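December 7, 2020

Sensory bench, snack shelf-life job for Herkden. Day 40 of the storage run, or as the sample cupboard calls it, the day the onion flavor won.

Opened the second carton from the Orstead warm cabinet. Humidity log has a gap overnight again. The logger claims it was full. It holds 2000 readings and I set it to take one every blink, so fine, my fault. Interval changed, old file saved under the job folder.

Crunch test on the Fakhoury analyzer: first pack gave a nice jagged curve, second gave a curve like a sofa cushion. Checked the seal on that one under the lamp and found a wrinkle at the back seam. Pulled it from the averages and wrote it up separately. Pack code ends in 291 if anyone wants to go looking for its siblings.

Tasting notes, me only, so worth what you paid: salt fine, oil a bit painty at the finish, paprika mostly a rumor. The Clasow oil batch was supposed to hold until February. I would not bet lunch on it.

To do:
peroxide values on both oils
ask Herkden which sealing jaw ran that carton
buy water crackers, the last sleeve was eaten by a person or persons in this lab
relabel shelf 2, "misc crisps" is not a sample ID

Balance drifted again after lunch. Recalibrated, moved it away from the door, drift stopped. Leaving it there.
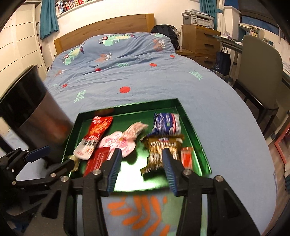 Photo: snack packets on green tray.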